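Grendodthorpe District Library Board
Minutes of the Regular Meeting, May

The meeting was called to order at 6:30 p.m. in the ground floor program room. A quorum was present. Regrets were received from the representative of the Friends group.

1. Agenda and previous minutes

The agenda was adopted with one change: the report on the robotics open day was moved ahead of the roof repairs. The minutes of the previous meeting were approved as circulated.

2. Matters arising

The replacement of the east door closer has been completed. The invoice has not yet been received. The letter to the township regarding winter parking remains outstanding and will be sent before the next meeting.

3. Report on the robotics open day at Sorkau

Members who attended the open day at the Sorkau workshop presented their report. Attendance from the district was 22, including members of the Board, library staff and patrons who had signed up at the front desk. The program ran from 10 a.m. to 3 p.m. The coach was provided at the library's cost.

The morning began with a short talk on how robots are taught to handle everyday objects. The presenters explained that a person first carries out a task many times with a hand-held gripper fitted with a camera, and that the recordings are later used to train a robot arm to do similar work. Visitors were then divided into groups and moved between the benches.

At the Giáp bench, visitors were invited to try the hand-held gripper for themselves. The presenter asked each person to open the fingers fully over the bare tabletop before reaching for anything, so that every recording would start the same way. Members noted that the tool was simpler to use than expected, although the younger patrons were noticeably quicker with it than the Board.
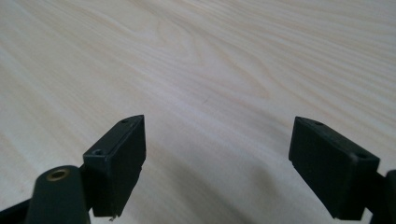
Giáp bench: the gripper with its fingers open over the tabletop.

The afternoon demonstration was given by the Grelberg group, whose robot arm sorted returned books by the colour of a spine label. The arm completed most of the sorting but stopped twice when a thin paperback lay flat against the bench. The presenters answered questions on this openly. Members considered the demonstration of interest but saw no present use for such equipment at the Grendodthorpe branch, where returns are handled at the desk.

Discussion followed. It was asked whether the recordings made by visitors would be kept. Staff reported that a consent form had been signed by each visitor, or by a parent, and that recordings could be withdrawn on written request. One member asked that the form be provided in larger type at any future event — the print had been difficult to read.

It was further noted that the upper floor at Sorkau is reached by stairs only, and that two patrons had missed the closing talk as a result. Staff were asked to raise this with the organizers.

Moved, seconded and carried: That the report be received, and that a letter of thanks be sent to the Sorkau workshop.

Moved, seconded and carried: That up to $700 be set aside from the programs budget for a hands-on robotics afternoon at the branch, subject to a written outline from the workshop.

Action: Staff to request the outline, including table space, power needs and minimum age.

4. Roof repairs

Quotations for the repair of the flat section above the children's area were reviewed. The Board deferred its decision until the warranty terms have been clarified.

Action: Staff to obtain the terms in writing.

5. Correspondence

A letter requesting longer evening hours was received and referred to the annual hours review.

6. Adjournment

The meeting was adjourned at 8:05 p.m. The date of the next meeting will be posted at the front desk.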